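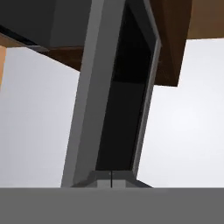 Progress report, second period
Project: Gripper comparison in simulated homes
Prepared by: Efraín Ospina, Clotside
For: I-seul Ham, Pakberg
9 March 2022

In this period we continued the comparison of two gripper models, which we call Jurnska and Song. All the work was done in simulation, as agreed in the plan. The physical tests are not started and stay planned for July.

We completed 1,611 grasp attempts with the two models in 12 simulated rooms. The arm and the controller were the same for both, so the differences we report come mainly from the shape of the fingers and from the view of the wrist camera.

The camera question took more time than we expected. When the camera sits close to the gripper housing, a finger can hide a large part of the room, and the controller then has little to work with except bare wall and a piece of furniture. For Song we tested 7 camera positions. Two of them gave a better view of the target, but one brings the camera too near to the cabinet doors – we do not recommend it.

Jurnska was more stable on thin handles. Song was better on round objects, but it failed more often when the approach was from below. We removed 98 attempts from the results, as the object had started inside a shelf. This was an error in our room files and it is now corrected.

The budget is on plan. One point is open and needs your decision: we would like to keep both grippers for the physical tests, and this means a second mounting plate. The price is in the attached sheet. Please let us know which camera position you prefer before we order the parts.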